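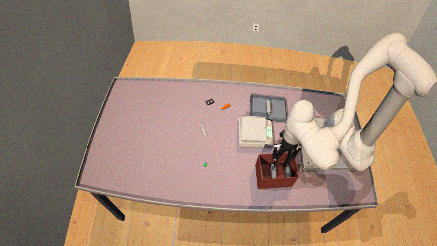 Simulated tabletop cell with the gripper lowered into an open red box holding two small gray objects.

How to Check a Pick-and-Place Task in Simulation Before Release

By Koen Van Acker, Cunach Training Office
January
Reading time: 5 minutes

This guide sets out the procedure that staff and students at Cunach follow before a simulated tabletop task is released for use on a physical robot cell. It applies to all tasks in the Droderix library, including tasks copied from an earlier release and changed only slightly. The person who builds a task may not be the person who approves it.

Before you begin

Open the task at its saved starting state and confirm that the release number matches the number on the task sheet. Do not make corrections during the check. Record each fault on the sheet and return the task to its author when the check is complete. A reviewer who repairs a scene while reviewing it can no longer approve it.

Step 1. Confirm the layout

Compare every object on the table with the object list. Each item must have an entry, including items the robot is not expected to touch. Small tools, caps and loose blocks are often added for variety and then left off the list. An unlisted object is recorded as a fault even when it lies well away from the planned path.

Containers must be listed as open or closed. For an open container, the sheet must state whether the robot may place its fingers inside the walls. If permission is not stated, it is not given.

Step 2. Review the approach

Run the task at reduced speed and stop it when the fingers first pass below the top of a container wall. Examine this position from the side and from above. Where two objects stand in the same box, the sheet must identify the one to be picked and the opening width of the gripper on entry. The fingers must have clearance from the second object as well as from the walls.

The approach into an open box should be vertical unless the task sheet gives another angle. For a vertical approach, the tool axis must be within 5 degrees of the table normal. Measure this in the software. Judging it by eye is not acceptable.

Step 3. Review the whole arm

Reviewers tend to watch the fingertips. Repeat the run and watch the elbow and the wrist. Trays and boxes close to the base can sit underneath the lower links, where they are hard to see from the usual viewpoint. Rotate the view by 90 degrees and run the task again. Any contact between a link and an object is a fault, whether or not the object moves.

Step 4. Vary the starting positions

Run the task from 8 different starting layouts. Move the target object within its container and move the surrounding objects within the limits given on the sheet. Keep the random seed for each run so that another reviewer can repeat it. A task that fails in one layout has failed the check. Averages are not reported.

Step 5. Record and sign

Enter the release number, the seeds, the measured approach angle and all faults. Attach the log without editing it. The reviewer signs first and the cell supervisor signs second. Approval in simulation allows a task to proceed to a supervised trial at low speed. It does not replace the risk assessment for the physical cell, and it does not permit unattended operation.

Completed sheets are kept with the task for as long as the task remains in the library. Questions on this procedure should be sent to the Training Office before the check begins.

Comments (4)

Sem Mulder
Does Step 4 apply again if only the table color or the lighting has changed? We have several of these waiting.

Koen Van Acker
For a task driven by camera input, yes, all layouts must be repeated. For a task with fixed positions, Steps 1 and 5 are sufficient.

baert_lab2
Step 3 found a wrist contact in one of our older tasks that two people had signed off. The sheet has gone back to the author.

Sem Mulder
Thank you. Could the camera rule be added to the task sheet itself?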